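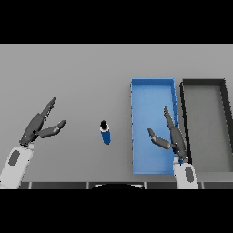
Auf dem Tisch: die kleine Flasche

Der Fahrradtag in Plernley
von Snædís Þrastardóttir

Als Wachtmeister Vídalín an jenem Samstag im März den Klapptisch vor der Turnhalle aufstellte, war es noch so früh, dass in der Bäckerei gegenüber gerade erst das Licht anging, und er hatte, wie immer bei solchen Gelegenheiten, das Gefühl, etwas Wichtiges auf der Wache vergessen zu haben. Die Gravurstifte waren da. Die Aufkleber waren da, 600 Stück auf der Rolle, viel zu viele für einen Ort wie Plernley, aber die Kreisbehörde schickte nun einmal keine kleineren Rollen. Auch das Formularbuch lag bereit, und in der Thermoskanne war Kaffee, den seine Frau gekocht hatte und der deshalb trinkbar war.

Seit vielen Jahren kodierte die Polizei im Frühling die Fahrräder der Kinder, und Vídalín hatte es von seinem Vorgänger übernommen wie den Schreibtisch mit der klemmenden Schublade. Man ritzte eine Nummer in den Rahmen, schrieb dieselbe Nummer in das Buch und gab den Eltern einen Durchschlag mit, den sie dann meistens verloren. Das machte nichts, das Buch blieb ja auf der Wache.

Gegen neun kam ein Mädchen über den Hof, ganz allein und ohne Fahrrad. Sie mochte acht sein, trug eine viel zu große Regenjacke und stellte sich ordentlich vor den Tisch, obwohl gar keine Schlange da war.

»Wo hast du denn dein Rad?«, fragte Vídalín.

»Es ist weg«, sagte sie. »Aber die Nummer weiß ich noch. Die 126.«

Nun muss man wissen, dass Vídalín kein Mann war, der sich leicht aus der Ruhe bringen ließ, aber bei verschwundenen Kinderrädern wurde ihm immer ein wenig eng um den Hals. Er blätterte im Buch zurück, an seiner eigenen krakeligen Schrift vorbei, und fand die Nummer ganz unten auf einer Seite: Damenrad, grün, Marke Drulus, Besitzerin wohnhaft in der Mühlgasse.

»Das ist aber ein großes Rad für dich«, sagte er vorsichtig.

»Es ist von meiner Oma. Ich darf es schieben.«

Er schenkte ihr den Becherdeckel voll Kakao ein, den ihm die Bäckerin inzwischen herübergebracht hatte, und rief die Kollegen in Jikville an, wo alles landete, was im Umkreis herrenlos an Zäunen lehnte. Es dauerte. Man hörte am anderen Ende eine Tür, dann Schritte auf Kies, dann lange nichts, und das Mädchen sah die ganze Zeit auf seinen Mund, als könnte sie dort ablesen, was der andere sagte.

»Grün?«, fragte der Kollege endlich. »Mit Korb?«

»Mit Korb?«, gab Vídalín weiter.

»Mit Korb«, sagte das Mädchen. »Und da ist ein Geschirrtuch drin.«

Im Korb lag ein Geschirrtuch. Das Rad hatte hinter dem Bahnhof gestanden, die Nummer war unter dem Schlamm noch gut zu lesen, und am Nachmittag wollte jemand ohnehin mit dem Transporter herüberfahren.

Sie trank den Kakao aus, wischte den Becher mit dem Ärmel trocken und schraubte ihn wieder auf die Kanne, ziemlich schief. Dann setzte sie sich neben ihn auf die Bank, und als die ersten Familien um die Ecke bogen, fragte sie, ob sie die Aufkleber abreißen dürfe.

Er schob ihr die Rolle hin.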